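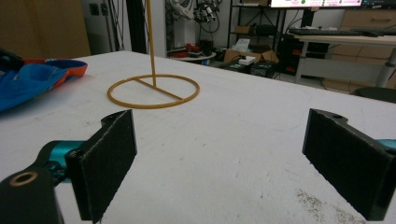 The two padded fingers of a hand-held gripper and an orange ring stand on a lab tabletop. (Photo: Sivora)

Robots learn to handle tall, tippy objects from hand-held demonstrations

New training method from Sivora cuts the number of examples needed and will be shared with other labs in September

GEDDES – Picking up a thin upright rod without knocking it over is easy for most people and surprisingly hard for a robot. Researchers at Sivora have found a way to teach it using far fewer practice examples than before, and they did it without putting a robot in the room for most of the work.

The method, called Waneo, starts with a person holding a gripper in one hand and doing the job themselves. A camera on the tool records what the fingers are facing at each moment. Those recordings then train a control program that runs on a robot arm fitted with the same kind of fingers.

Hand-held teaching is already popular in robotics research, and the Sivora team is quick to credit the groups who got there first. What's new in Waneo is how it decides which moments of a recording matter. Most of a demonstration is spent traveling toward the object, and most of the mistakes happen in the last little stretch, just before the fingers close. Waneo finds that stretch by itself and gives it extra weight in training.

"We had all these recordings and we were treating every second of them as equally interesting," said Yulan Duan, who leads the project. "Then we started watching the failures over and over, and they looked so much alike! The arm would get to the right place and come in a little crooked, and down went the stand. So we asked the program to study the part it was bad at."

The results came quickly after that. The team's earlier program needed 3000 demonstrations before it could dependably grasp a rod on a flat base and lift it clear of the table. With Waneo, the same level of performance took 51 demonstrations of each new object, added to a shared starting set that doesn't have to be recorded again.

To check that the program wasn't just memorizing one table, the researchers tried it in four different rooms, with the lighting left the way they found it and the usual lab clutter in the background. Performance dropped a little in the brightest room and held steady in the other three.

The ring stand became a favorite test object early on. It has a flat ring for a base, a straight bar across the ring and a single thin rod going up from the bar, so there isn't much to hold on to. From a camera mounted on the gripper, the rod is a narrow stripe that can run right out of view at the top, and the program has to work out where to grasp from the part it can see.

"I love that stand and I'm also a bit tired of it," Duan said. "If you close the fingers unevenly, one side pushes before the other side is there. You feel that in your own hand when you do the demonstration, and you correct for it without thinking. Getting that small correction to show up on the arm was the best day we've had on this project."

There are still limits. Waneo works with one object at a time, and it struggles when two rods stand close together. Clear plastic and shiny metal give it trouble too. The team also saw that demonstrations from very fast operators were less useful than those from people who took their time, and it is now looking into how much of that can be fixed in software.

Work on the next stage is under way with Skultetent, which makes fixtures for teaching labs and is supplying new shapes for testing. The set has 26 objects, among them hooks, stands with off-center rods and several bases that rock when touched.

Sivora plans to release the Waneo training code, the demonstration recordings and printable files for the ring stand in September. A short guide for student groups will come with them, covering how to set up a hand-held gripper and record a first batch of demonstrations.

About Sivora
Sivora is a research group based in Geddes that studies how robots can learn everyday handling skills from people. Its work covers grasping, tool use and learning from small amounts of data.

Media contact
Sivora Press Office, Geddes
Interviews with Yulan Duan are available on request.

###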